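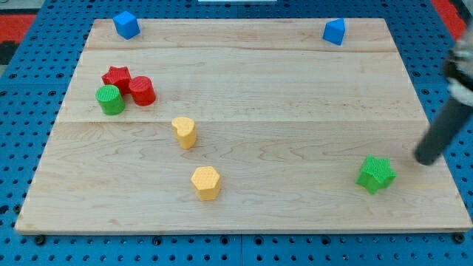

Early Music & Period Instruments Help > Strings > Setup and Pitch

Gut E string breaks within days at A=440, fine at A=415

posted by flatbackfiddle, July 5, 2023

I have a German-style violin in baroque setup: short neck angle, light bass bar, ebony-veneered fingerboard, no chinrest. Speaking length is 328 mm. I play mostly late seventeenth-century sonatas and usually sit at A=415 with plain gut on the top two strings, plain gut D, and an open-wound G.

In January I joined an ensemble that plays at A=440 for half of its programs, because the organ in the hall is fixed. At 415 a plain gut E (0.58 mm, unvarnished) lasts me several weeks. At 440 the same string from the same packet goes in two to four days. It has never broken while I was playing. I find it snapped in the case, or it lets go while I am tuning. The last four all broke in the same place, just on the pegbox side of the nut.

Things I have tried:
A thinner string, 0.56 mm. It lasted one day longer, which may mean nothing.
Graphite from a soft pencil in the nut slot.
Leaving the instrument tuned down overnight. This seemed to make it worse.

Humidity in the room where the case is kept reads between 31 and 59 percent depending on the day. I use a Koma clip gauge in the case and have not checked it against anything else.

Is this simply the breaking limit of gut at that length, or is there something in the setup I should correct? I would prefer to stay with plain gut. Two of the pieces are for scordatura with the E left at pitch, so moving to another string type changes the balance quite a lot.

Dunne_Viols

Both, but mainly setup.

The breaking pitch of a gut string depends on its speaking length and the tensile strength of the material. Diameter does not enter into it. A thinner string at the same pitch carries less tension but also has less cross section, and the stress comes out the same. This is why going from 0.58 to 0.56 did nothing useful. Thin strings tolerate bending better, so you may gain a little at the nut, and they wear through sooner, so you may lose it again.

For your length, the stress is 4 x density x length squared x frequency squared. With gut at 1,300 kg per cubic meter, length 0.328 m and E at 660 Hz (near enough for most temperaments), you get 244 MPa. At A=415 the E is 622 Hz and the stress is 216 MPa. Fresh treble gut usually fails somewhere above 300, but long before that it creeps, and any local damage brings the limit down. So you have gone up 12 or 13 percent in stress and are using most of your safety margin. A string in good condition should still last longer than two days.

Four breaks at the same point is not material failure. It is the nut. Check the following, in this order.

1. Slot shape. The slot should be a half round that supports the string without gripping it, with a depth of one third to one half the string diameter. If it was cut with a V-shaped file, or for a steel E, it is pinching the gut and the fibers are being cut a few at a time each time you tune.

2. Back edge. The slot needs to curve down toward the pegbox over its whole length. A sharp corner at the back of the nut will cut gut at exactly the place you describe. Run a piece of cotton thread through it. If it catches, there is a burr.

3. Angle to the peg. Look at where the E winds on. If it is piled against the pegbox wall it may be pulling sideways out of the slot or rubbing on the A string. Rewind it so that the last turn lines up with the slot as closely as it can.

For polishing I use 4,000 grit micromesh wrapped around an old piece of the same string gauge, pulled back and forth a few times. Do not deepen the slot while doing this. Graphite afterward is fine, but it does not fix geometry.

Stop tuning down overnight. Each time you lower and raise the pitch, the same few millimeters of string are dragged back and forth over the nut. If you need to alternate between 415 and 440, do it as seldom as possible and keep one set for each pitch if your budget allows.

porkexrosin

what brand are you using? I had a whole batch go like this and a different maker's strings were fine on the same violin. Also just use a steel E, nobody in the audience can tell

Brallham Consort Library

The slot advice above is correct and I would do that first. Three additions.

Humidity. A swing from 31 to 59 percent matters for unvarnished gut. The string takes up moisture, swells and twists slightly, then dries under tension. A light varnish slows this down. Varnished E strings in the same gauge cost a little more and in my experience last about twice as long in a dry hall, with a slightly harder attack. If you stay with unvarnished, wipe on a very small amount of almond oil, leave it overnight before the string goes on the instrument, and keep it off the bowing area.

Twist. Some makers sell the top string in both low twist and high twist. You want low twist for the E. High twist is more flexible but has a lower breaking load, and is meant for the middle strings. Packets are not always marked clearly.

Length. 328 mm is normal. Do not let anyone persuade you to move the bridge toward the fingerboard to shorten it. You would lose 3 mm at most before the stop and the post position are wrong, and the reduction in stress is under 2 percent.

On steel: it will hold at 440, but it needs a different slot and puts a different load on a light bar, and it will not match a plain gut A.

flatbackfiddle

The thread test caught on the back edge of the E slot and not on the other three. I will take it to the shop before the next rehearsal and leave the pitch alone until then. The strings are low twist according to the maker's list, unvarnished. I have ordered two varnished ones to compare.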